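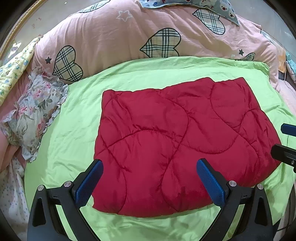
Padding hates a shelf. My apartment on Barkholm has two closets, both designed by someone who owned one shirt, and every March I try to put winter away in them.

The method at my house is simple. Lay the puffy thing on the bed, fold the sides in, press out the air and wait. The air comes back. It always comes back — usually while I'm holding the closet door.
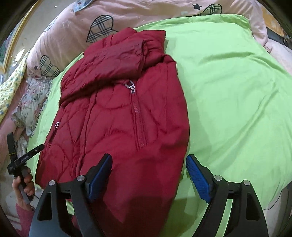 One sleeve across the chest, pocket zippers up.

My sister rolls hers. I've tried that, and the roll opened at two in the morning with a sigh I took personally. Now I fold once, shove hard and lean on the door until it clicks.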